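无名遗体的身份核查：法医牙科顾问Győző Rácz访谈

2018年2月7日

Harkthorpe地区法医中心的身份核查组设在主楼二层西侧，与解剖区隔一条走廊。组内保存着1,360份未结的身份核查卷宗，其中最早的一份立卷时使用的还是手写牙位图。Győző Rácz在这里担任法医牙科顾问，主要负责生前与死后牙科资料的比对，以及旧卷宗的重新编码。

访谈谈的是一项具体工作：对Brukville河段及其下游历年发现的无名遗体进行复核。复核由Harkthorpe中心与Brukville警方失踪人口科共同进行，去年10月启动，第一批纳入111份卷宗。Rácz同意谈方法和程序，不谈仍在侦查中的个案。

“先把范围说清楚。”Rácz说，“这111份里面，有凶杀案，有溺水，有死因未定的，也有只找到部分骨骼的。复核不重新判断死因，死因是病理医生的事。我们只回答一个问题：这个人是谁。如果回答不了，就写明缺什么材料。”

按照当地规定，身份认定须以指纹、牙科资料或DNA三项中的至少一项为依据。家属辨认、衣物、随身证件和纹身属于辅助材料，可以用来缩小范围，不能单独作为结论。Rácz认为，旧卷宗里相当一部分问题出在这条规定执行之前。

“早年的做法是请家属来看遗体，家属点头，签字，遗体就交出去了。水里泡过的遗体，面部特征变化很大，家属又处在那种状态下，出错的可能性不小。反过来也一样，家属说不是，卷宗就此搁下，可是没有做任何客观比对。这两种情况我们在卷宗里都见到过。”

他所说的后一种情况，在复核中被单独列为一类，内部称作“否定辨认”。凡属此类的卷宗，一律重新取样，原有的否定意见不作为排除依据。

复核的第一步是资料清点。每份卷宗要核对的项目有：尸检报告原件、遗体照片、牙科记录、X光片、指纹卡、留存的组织或骨骼样本、物证清单以及安葬登记。清点由卷宗管理员Yaa Frimpong负责，她在调入中心以前做过九年法院档案工作。

“清点比大家想的慢。”Frimpong说，“卷宗编号换过三次。第一次按发现地点编，第二次按年份编，第三次并入全区系统。有的样本瓶上贴的是第一套编号，报告上写的是第二套，系统里查到的是第三套。三个号对不上，样本就不能用，必须先证明它属于哪一份卷宗。”

证明的办法是逐级追溯：交接登记簿、冷库出入记录、当时经手人的签字。追溯不成的样本不销毁，封存后标为“来源未确认”，不参与比对。Frimpong对这一点没有通融余地：“样本可以检出很好的图谱，但是如果说不清它从哪里来，图谱再好也只能说明世界上有这么一个人。”

牙科资料的情况要复杂一些。死后资料由中心自己制作，格式相对统一；生前资料来自各处私人诊所，记录方法、牙位编号和缩写差别很大。Brukville一带的诊所过去混用两种牙位编号法，同一个数字在两种方法里可能指向完全不同的牙。

“举个例子，‘18’。”Rácz说，“按国际牙科联合会的两位数法，18是右上第三磨牙。按从1排到32的通用编号法，18是左下第二磨牙。病历首页不写用的是哪一种，抄录的人就按自己习惯的那一种抄。等到了我们手里，已经抄过两遍，右上的拔牙变成了左下的拔牙。系统一比对，不符，自动排除。”

这类错误在计算机筛选阶段不会被发现。系统按特征相符程度给候选人排序，特征矛盾的直接剔除。而真正的矛盾和抄录造成的矛盾，在系统里没有区别。复核组因此改变了流程：凡是能取得生前病历原件的，一律由两人各自独立编码，结果不一致时由Rácz裁定；只有抄件的，在系统里加注可信度等级，出现单项矛盾时不自动剔除，转人工审看。

问到哪些矛盾属于不可解释的，Rácz回答得很细。

“方向性是关键。生前有牙，死后没有，可以解释，拔掉了，或者死后脱落。生前没有，死后有，那就要问了：是恒牙还是滞留乳牙？是不是种植体？记录是不是错了？如果X光片清楚显示那颗牙生前已经拔除，死后那个位置却有一颗健全的天然牙，间隙又没有被邻牙占据，那就是排除。填充物也一样，只会变多变大，不会恢复成没有补过的牙。”

死后脱落与生前缺失的区分主要看牙槽窝。生前拔牙后，牙槽窝逐渐被骨质充填，边缘变圆；死后脱落的牙槽窝边缘锐利，窝内没有新骨形成。河道中发现的遗体，单根前牙脱落很常见，早年的牙位图却往往只写一个“缺”字，不注明性质。复核组在新的编码表里把“缺”拆成了三项：生前缺失、死后脱落、无法判断。

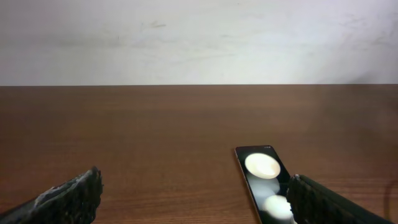 编码表的修改还涉及修复材料。旧表只有“补”和“冠”两类，新表要求记录牙面、材料和边缘形态。对于树脂类材料，检查时须使用紫外光源辅助观察。Rácz解释，与牙体颜色接近的树脂充填物在普通光线下容易漏看，而漏记一处充填，就等于少了一项可以用来识别的特征。

“有人问我要多少个相符点才能认定。没有固定数目。”他说，“指纹早年讲点数，牙科从来不应该讲点数。二十八颗牙都没有补过，两边都写‘健全’，相符项很多，识别价值很低，年轻人里这样的太多了。反过来，一颗做过根管治疗的牙，根管充填的形状、超充的那一点点材料、桩的角度，在两张片子上完全重合，一颗牙就可能够了。要看的是特征的稀有程度和影像的质量。”

中心使用的结论分为四级：认定、可能、资料不足、排除。Rácz不赞成在报告中给出百分比，理由是当地人群缺少可靠的牙科特征频率数据，由此推算出来的数字没有依据。

DNA部分由实验室主管Afia Atinga负责。第一批卷宗中，有70份具备可送检的骨骼或牙齿样本，其余的要么样本已经耗尽，要么从未留样，需要向法院申请开棺。Atinga说，送检前的判断主要集中在取哪一块。

“长骨骨干和牙齿是常规选择，颞骨岩部最好，密度高，保存情况通常优于其他部位。可是取岩部会破坏颅骨，以后如果要做面部复原或者重新检查创伤，就会有影响。凶杀案的卷宗，我们必须先得到病理医生和检察官的书面同意。”

她提到另一项限制，即早年的固定液。部分组织样本保存在福尔马林中，长时间浸泡后DNA断裂严重，常规的短串联重复序列分型往往只能得到不完整的图谱。对于此类样本，实验室改做线粒体测序。线粒体DNA在细胞中拷贝数高，降解样本较易检出，但它沿母系遗传，同一母系的人序列相同，只能作为排除依据或支持性证据。

“线粒体相符，不能写‘就是他’。”Atinga说，“只能写‘不排除来自同一母系’。有一次报告送出去，对方在转述时把这句话改成了‘DNA证实’。我们要求更正，之后所有线粒体报告的结论页都加了一行限定语，字号和结论一样大。”

比对还需要另一端的材料，也就是失踪者亲属的参考样本。这是Brukville警方失踪人口科的工作，由Kofi Akolgo警长牵头。该科向登记在册的失踪者家属发出200封信，请他们补采口腔拭子，并提供失踪者看过牙的诊所名称。

Akolgo介绍，信件的措辞改过多次。初稿写的是“协助识别无名遗体”，后来改为“更新失踪人口资料”。“家属收到前一种信，会以为我们已经找到了人。很多时候我们什么也没有，只是要补材料。信里必须写清楚，采样不代表有线索，也要写清楚样本只用于失踪人口比对，不进入犯罪嫌疑人数据库。”

后一句话对回复有直接影响。部分家庭与警方打过交道，担心样本另作他用。按现行程序，亲属样本存放在独立的数据库里，检索权限与刑事库分开，亲属可以随时书面撤回，撤回后样本销毁，图谱删除，并寄送确认函。

参考样本的优先顺序为父母双方、子女连同另一方亲本、全同胞。只有一名同胞可供采样时，统计效力较弱，实验室会要求继续寻找其他亲属，或者改找失踪者本人的遗留物品。牙刷和剃须刀可以用，但要有人证明确由失踪者单独使用。如果医院还保存着失踪者的病理蜡块，也可以调取，Atinga认为后者的可靠性通常高于家中物品。

牙科病历的收集遇到的是保存期限问题。当地诊所的法定保存年限过后，病历可以销毁，诊所转让或歇业时更容易散失。Akolgo的科室查过Gendenden镇一家已经关闭的诊所，病历随房屋一起转给了后来的业主，装在纸箱里放在阁楼上，X光片与病历分开存放，片袋上只有姓氏和患者序号。

Rácz对X光片的重视程度高于文字病历。文字经过人的判断，影像没有。即使片子拍摄角度不佳，也可以让死后拍摄去适应它：测出生前片的投照角度，用同样的角度给遗体重拍，再叠合比较。中心为此制作了可调支架，能够固定颌骨标本，使投照方向保持一致。

“最费时间的是方向。”他说，“老式胶片有一个压出来的小凸点，用来区分左右。扫描以后凸点看不见了，扫的人又没有注明从哪一面扫的，左右就可能颠倒。所以我们要求调原片，不接受只有扫描件的材料，除非原片确实已经不在。”

访谈中，他引用了Herrera卷宗说明这一问题。该卷宗以发现遗体的Herrera船闸命名，已经结案，可以公开谈论。遗体为成年男性，在闸室清淤时发现，当时的牙科比对曾将一名候选人排除，依据是左下第一磨牙生前有金属充填，遗体上则是右下第一磨牙有金属充填。复核时调到原片，确认扫描件左右翻转。重新比对后，充填物的外形轮廓、根尖形态和下颌管走向均与右下一致，随后的DNA检验支持同一结论。

“原来的比对员没有做错比对。”Rácz说，“他拿到的材料就是反的，按那份材料，排除是对的。问题是没有人要求他看原片，他的报告里也没有写他看的是扫描件。现在的报告必须列出所依据材料的形式，原件、复制件还是数字件，逐项列。”

这份卷宗结案后，Brukville警方重新启动了对死者最后行踪的调查。对于调查内容，Akolgo没有作进一步说明，只表示身份确定之后，通话记录、银行记录和就业记录才有可能依法调取，此前没有姓名，任何一份申请都无从写起。

身份认定后的通知由失踪人口科当面进行，不以电话或信件代替。出具通知前，牙科、DNA和物证三方须举行一次会签，任何一方有保留意见，通知即暂缓。协调会签的是中心的案件联络官Jade Dawber。她说，会签最常见的分歧不在科学结论上，而在物证上。

“鞋码不对，身高差了几厘米，衣服是家属没见过的。”Dawber说，“这些都要有解释，但不一定能推翻认定。身高是按长骨推算的，本身就有误差区间；家属报的身高往往是凭记忆，或者是从证件上抄的，证件上的数字也是本人自己填的。会上要把这些逐条写出来，谁提出的，怎么解释的，写进纪要。日后家属问起来，我们拿得出东西。”

对于早年凭家属辨认交还的遗体，中心尚未决定是否全面复查。这类遗体已经安葬，开棺须由法院裁定，并征得家属同意。目前的做法是，只有当新比对结果与某次旧认定发生冲突时，才个别提出申请。Rácz承认这一标准偏窄。

“如果甲被错认成了乙，那么乙的失踪登记当时就撤销了，乙的家属不在我们的信件名单上，系统里没有乙。也就是说，真正的乙如果躺在我们某一份卷宗里，永远不会有人来跟他比对。这是结构性的漏洞，靠冲突去发现，发现不了。”

他的建议是恢复已撤销的失踪登记，加上“仅凭辨认结案”的标记，使其重新参与检索，但不通知家属，直至出现实质性相符。该建议目前在检察机关处审议，主要争议在于，恢复登记是否构成对已结案件的重新侦查，以及由此产生的告知义务。Dawber倾向于认为需要一份单独的操作规程，Akolgo则认为现有失踪人口条例已经留有余地。

复核的第二批卷宗将纳入下游Gendenden段的发现记录。那一段河道跨两个辖区，遗体在哪一岸打捞，就由哪一方立卷，过去两边的系统互不联通。Frimpong已经开始核对双方的发现日期和地点，以查明是否有同一人的遗骸分属两份卷宗。按她的要求，两边先交换登记簿的影印件，电子表格暂不接收。

第一批卷宗的牙科重新编码仍在进行。访谈结束时，Rácz回到阅片室，继续看一套下颌根尖片，片袋上的序号与病历差一位，他要先查清是哪一边写错了。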